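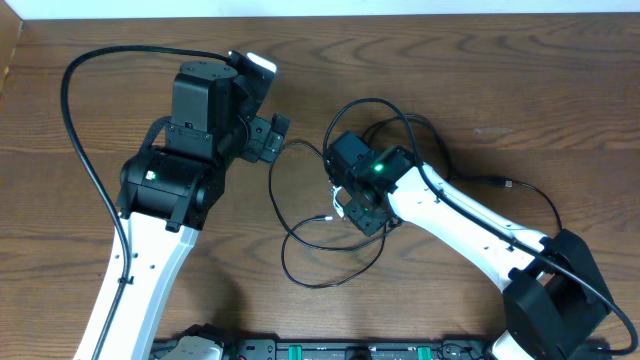

Tampo de madeira Cevero, oito meses de uso

Escrevo isto depressa, entre duas coisas, mas prometi à Noemi Schumacher que punha a avaliação antes de ela encomendar o dela.

Comprei o tampo na loja da Natgate. 200 euros, entrega à parte. Queria um castanho quente, com veio a sério, daqueles ovais grandes e ondulados. Veio assim. O desenho é forte, umas zonas mais escuras que outras, quem gosta de madeira lisinha e discreta que compre outra coisa. Eu adoro.

Montagem: fácil, se já tiverem pernas. As minhas são as Danladi antigas, furos não batem certo com os do tampo. Tive de furar de novo. O Jericho Cabanatuan emprestou o berbequim e ficou feito numa tarde. Instruções só em inglês e alemão, uma folha, desenho minúsculo.

Peso: muito. Subir aquilo até ao terceiro andar sem elevador... levem ajuda. A embalagem trazia cantos de cartão bons, chegou sem mossas.

Acabamento. Aqui é que tenho queixas. Ao toque é agradável, acetinado, limpa-se com um pano húmido e pronto. Mas risca. E os riscos ficam claros, notam-se logo em cima do castanho. Escrevi para o apoio (pedido 1347, se alguém da loja ler isto) e responderam passados 11 dias a dizer que era desgaste normal. Pois. Sugeriram cera da marca deles, que custa um disparate. Acabei por usar uma cera em pasta que a Lilibeth Macapagal tinha lá em casa, tom nogueira, e disfarça, não tira.

Café: deixei uma chávena a noite toda, ficou anel, saiu com esfregadela. Álcool não experimentem, tira o brilho. Fita-cola aguenta bem, não levanta nada. Grampos apertados com força deixam marca, ponham um bocado de feltro ou cartão por baixo.

Estabilidade boa. Não abana quando se trabalha em cima, não empenou com o inverno nem com o aquecedor ao lado. Em fevereiro abriu-me uma frincha fininha na parte de baixo, junto a um furo meu, culpa minha provavelmente. Não alargou.

Comparado com o Wirkcombe do Ese Dauda: o dele é mais barato e aguenta melhor os riscos, mas é feio, parece cantina. E a aresta da frente magoa os pulsos. A do Cevero é ligeiramente arredondada, faz diferença ao fim de quase 8 horas sentado.

Comprava outra vez? Sim, mas em promoçao, e passava cera logo no primeiro dia. Para secretária ou bancada leve, óptimo. Para martelar não.

Quatro estrelas. Tiro uma pelo apoio ao cliente, que foi fraquinho, e pelos furos qeu não batem com nada.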